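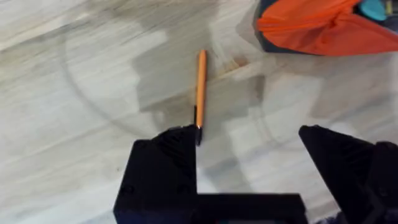 Orangefarbener Stift mit schwarzer Spitze auf dem hellen Holzboden.

Werkstattbuch, Dezember, Eintrag nach der Mittagspause

Thema: Bodenmuster und Stifte. Roland meint, wir hätten das längst entschieden. Ich finde das nicht, also schreibe ich es auf.

Ausgangslage: Für den Flur in Potemstead soll ein heller Holzboden rein, grau-weißlich, ähnlich wie der bei uns. Joyce will wissen, wie man darauf anzeichnet, ohne dass hinterher Striche bleiben. Pendo hat dafür die orangen Stifte bestellt, angeblich »rückstandsfrei auf allen versiegelten Flächen«. Steht so auf dem Lieferschein von Jullier. Auf Lieferscheinen steht viel.

Was für die Stifte spricht: Man findet sie wieder. Auf den hellen Dielen ist Orange leicht zu sehen, sogar im Schatten, das gebe ich zu. Die grauen vom Frühjahr haben wir dauernd gesucht, einen habe ich mit dem Knie gefunden.

Was dagegen spricht: Wir haben bisher genau eine Probe gemacht, und zwar auf einem Reststück, nicht auf verlegtem Boden. Victor hat einen Strich quer zur Maserung gezogen, zehn Minuten gewartet, trocken abgewischt, weg. Gut. Ich habe danach einen Strich längs gezogen, in die feine Zeichnung hinein, und eine Stunde gewartet. Der war nach dem Wischen noch da, blass, aber da. Victor sagt, das sei die Maserung. Kibet sagt, er sehe gar nichts. Beide standen mit dem Rücken zum Fenster.

Tenar behauptet für den Lack 1.000 Wischgänge ohne Verschleiß. Womit gewischt, mit welchem Druck, nass oder trocken? Habe nachgefragt, Antwort steht aus. In der älteren Mappe lag noch ein Blatt mit 3.000. Gleicher Produktname, gleiche Schichtdicke. Eine der beiden Zahlen würde ich gern erklärt bekommen, bevor wir damit irgendwas begründen.

Zur diagonalen Verlegung: Roland will sie, weil der Flur dann breiter wirkt. Mag sein. Mehr Verschnitt haben wir in jedem Fall, und das Anzeichnen wird lästiger, weil man keine Fuge als Bezugslinie zur Wand hat. Also noch mehr Striche auf dem Boden. Wer diagonal will, soll bitte auch die Radierversuche machen.

Nebenbei, Stifte auf dem Boden: Bitte nach dem Anzeichnen aufheben. Man tritt drauf, und Rundes rollt. Kibet hat eine Blechdose mit Magnet an die Werkbank gehängt, da gehören sie rein, Spitze nach unten.

Nächste Schritte, soweit ich sie verantworte:
Fünf Striche längs, fünf quer, auf versiegeltem Stück. Wartezeit 10 Minuten, 1 Stunde, über Nacht.
Abwischen erst trocken, dann nebelfeucht. Kein Lösemittel, sonst testen wir das Lösemittel.
Ansehen bei Streiflicht, und zwar durch jemanden, der nicht weiß, wo die Striche waren. Joyce hat zugesagt.
Vergleich mit normalem Bleistift, weich. Mein Verdacht ist, dass der genauso gut abgeht und weniger kostet.

Nachtrag 16:40: Pendo hat bei Wanyama angerufen, dort nehmen sie Malerkrepp und zeichnen auf dem Band an. Geht natürlich auch. Ob das Band den Lack in Ruhe lässt, wusste am Telefon keiner. Kommt als eigene Reihe dazu. Bis dahin bestelle ich keine weiteren 100 Stifte.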